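**Handheld gripper sessions: the house rules, second edition**

The revised rules for recording garment folding with handheld grippers take effect at all Rodgate sites in August. Musyoka Makokha rewrote them after reading the session notes from the Tesau project, where 542 folds had to be set aside in the first batch. Most were lost to small things, such as a fold started before both cameras were running or a garment picked up in the wrong place.

The first rule covers the start of a fold. Both hands take the garment by its corners and hold it up by one edge before anything else is done with it. Keep the edge level and give it a moment. Pulling it tight is no longer required, and a little sag in the middle is fine.
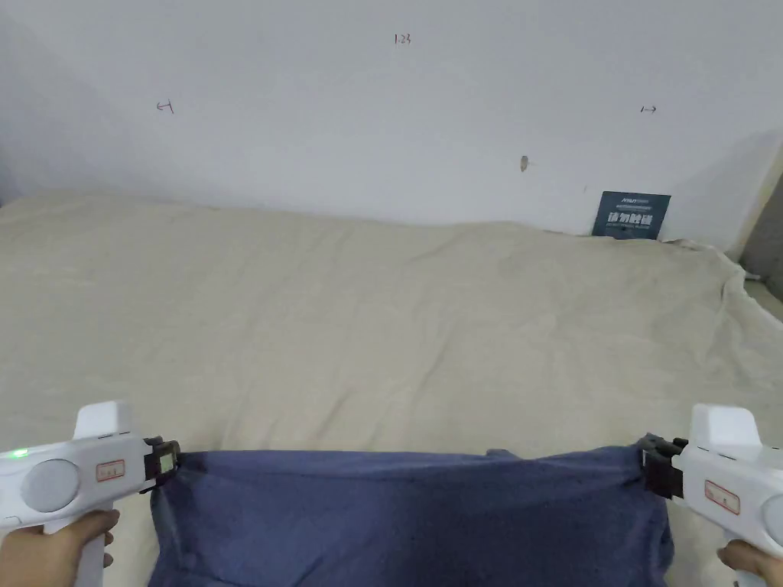

Operators used to shake the cloth out at this point. The new edition drops the shake. It blurs the recording, and a robot arm trained on it tends to copy the motion at a speed we don't want near people.

The second rule is about contact. Close the fingers on a corner or a fold, with the tips together, and lift only after they have closed. If the cloth slips, open up and take it again in the same recording. Do not stop and restart. A missed grasp followed by a good one is useful, and the old rules threw those away.

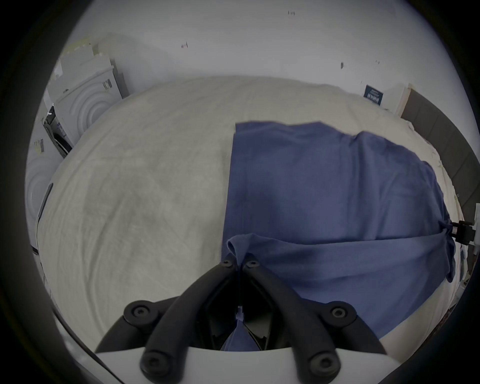

Speed is left to the operator. The first edition set a target of 2,000 folds per site, and people rushed to meet it. The target is now 1,000, and a reviewer named Espinoza or Arik on the rota will check a share of each day's work before it counts.

A garment may hang over the side of the work surface, as it would at home. It may not be trailing on the floor when the fold starts. Cables on the floor should be kept to one side, out of the operator's path, and striped tape is the usual way to mark a hose or cable run.

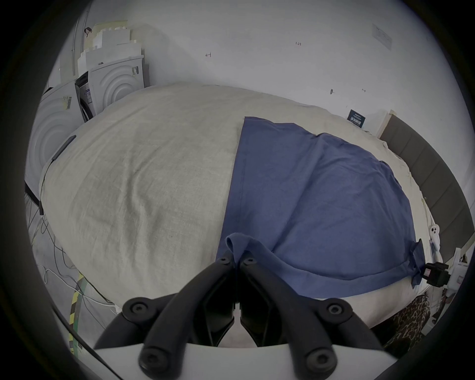 Pen marks on the wall stay where they are until a site has finished its batch. Please don't add new ones or clean off old ones partway through. The same goes for furniture and anything standing against the back wall.

People other than the operator may stay in the room, provided they have agreed in writing to be recorded. Phones can be left out, but their screens should be off, and any recording with a readable screen goes to review.

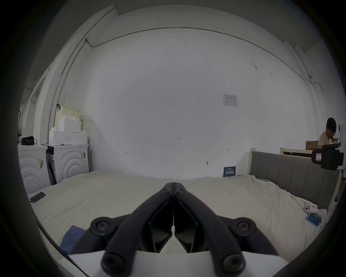
### When the rules apply

Sites partway through a batch should finish it under the first edition. Every new batch needs 2 signatures on the setup sheet, one from the operator and one from the reviewer. Questions go to Musyoka, who is holding an open call on Saturday at 10 a.m.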